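Chapitre 4
Le financement public des universités

Objectifs du chapitre
Distinguer dotation de base et crédits fléchés.
Lire une proposition budgétaire avant son adoption.
Calculer l'effet d'une baisse de dotation sur un établissement.

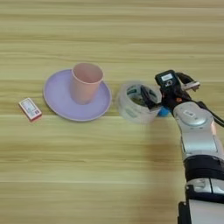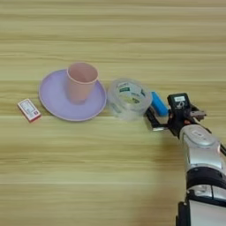
Une université publique tire ses recettes de plusieurs sources : la dotation de l'État, les droits d'inscription, les contrats de recherche et les dons. La dotation de base est versée sans affectation précise et paie surtout les salaires. Les crédits fléchés, eux, ne peuvent servir qu'à l'objet pour lequel ils ont été votés. Un inventaire de petit matériel pose déjà la question du classement : une boîte d'allumettes comme celle qui est posée sur la table, à gauche, relève des consommables et s'impute sur le fonctionnement, alors qu'un appareil de laboratoire s'inscrit en investissement. La règle retenue varie selon les établissements, et il faut toujours consulter l'annexe comptable avant de comparer deux budgets.

Prenons l'université de Gilness. Son budget annuel s'élève à 136 millions, dont 70 millions de dotation. En avril, le projet de budget prévoit une baisse de 2 % de cette dotation, soit 1,4 million. Rapportée au budget total, la perte est d'environ 1 %. L'université de Kornlow, qui dépend davantage de l'État, subirait un effet plus marqué pour un même taux.

Le projet peut encore changer au cours de la session. On évitera donc de confondre montant proposé, montant voté et montant versé. La section 4.1 reprend ces trois notions à partir des comptes de Bokwood.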